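Right then, thread on the Millo tabletop arm kit, as I've been promising one for ages and several of you have been nagging. Grab a brew.

I've got it on the 19 day trial from Skisteden. You pay a deposit, a big box turns up, and you send it all back if you don't fancy it. Full price is another matter and I'll get to that.

What you get: the arm, the gripper, a small wrist camera, the power brick, and a printed booklet of 114 pages. I read seven of them and then just plugged things in. Don't be me! Page eight is the one with the emergency stop on it.

Setup took me most of an evening. The calibration bit is lovely, all done on screen with big friendly buttons. The cable routing is not lovely. The booklet basically says "secure cables as required" and leaves you to it.

Support has been ace though. I got Mateja Nikolaidis on the chat twice and both times she'd sorted me out before my tea went cold. She also told me which menu the speed limit lives in, which I'd never have found (it's under Display, no idea why).

Someone asked how it compares with the Spahić one. I've only had a quick go on that at a mate's, so take this with a pinch of salt, but the Spahić felt smoother and was a lot louder. I couldn't have it on with the telly going.

The software is called Flollomis and I still can't say it out loud. You show the arm a job, it has a go at copying you, you show it again. My plan is tidying practice: hard things, soft things, shiny things. 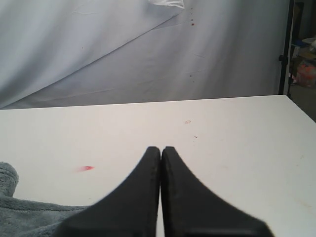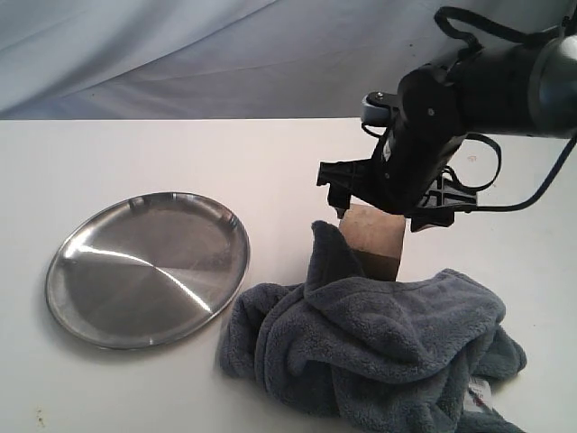
So, is it worth the money? I keep going back and forth. The add-on object pack is £159 and I really can't see why you'd bother when a steel plate, a wooden block and a grey towel give you plenty to be going on with. The towel is the one I'd start everybody on, because all those folds bunch up differently each time you drop it. I'd put the £159 towards a second set of fingers.

A few of you wanted to know about noise, so I'll record some tonight with the speed turned right up. Also trying the plate next, flat on the table, picking it up by the rim. Wish me luck, back tomorrow with results.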